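Home | About Us | Our Kitchens | Work With Us | Contact

Print this page | E-mail this page

Kitchen and Dining Room Assistant, Part-Time (Zirnside)

Flulosora runs community lunches at two sites, Warnamton and Zirnside. Last year the Zirnside kitchen served 1,277 meals in its busiest month, and we need one more person on the lunch team there. The post is permanent after a trial period of six weeks.

You will work under Nga Tăng, the kitchen lead, alongside two cooks and a driver. Most of our guests are over 65 and many come on their own. Some have been coming for years and will expect you to learn their names and where they like to sit.

What the job involves

You will set up the dining room before guests arrive, help the cooks with washing and chopping, serve at the tables, and clear and clean up afterward. Lunch is served at noon. The room seats nearly 65 people and on Mondays it is usually full, so the first half hour is busy. Expect to be on your feet for most of the shift.

We serve on real plates and do not use disposables. Plates are stacked by size and kept at the serving end of the counter. You will need to be able to lift and carry a stack safely, and to set aside anything chipped.

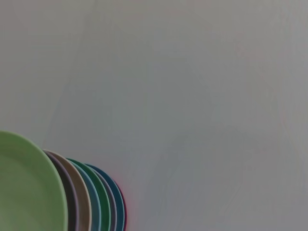 Hours and pay

The shift runs from 9:30 a.m. to 2:30 p.m., four days a week, Monday through Thursday. The kitchen is closed for one week in November for deep cleaning, and staff are paid for that week. Pay is by the hour and is reviewed each year. We will give you the current rate when you call or write. Lunch is included on working days. Bus fare is repaid for staff who live outside Zirnside.

Who we are looking for

You do not need kitchen experience. You do need to be on time, polite with older people, and willing to do the same tasks every day. A food handler's card is required, but we will pay for the course if you do not have one. A second language is useful – several of our guests speak Vietnamese at home.

You must be at least 18. A background check is part of the hiring process and we cover the cost.

Training

New staff spend the first two shifts at our Warnamton kitchen with Jasper Peeters, who handles training for both sites. He will go over food storage, allergies, the dishwasher and the sign-in sheets. After that you will be paired with one of the Zirnside cooks for two weeks.

How to apply

Send a short letter and the names of two people we can call. A résumé is fine but not required. You can also pick up a paper form from the Đàm Building, Room 634, any weekday before 4 p.m. Please write "Zirnside lunch" on the envelope or in the subject line.

We will invite people to a short interview and a paid half shift, so that both sides can see how it goes. If you need an interpreter or step-free access for the interview, tell us when you apply. Everyone who applies will get a reply.

Print this page | E-mail this page

Back to Work With Us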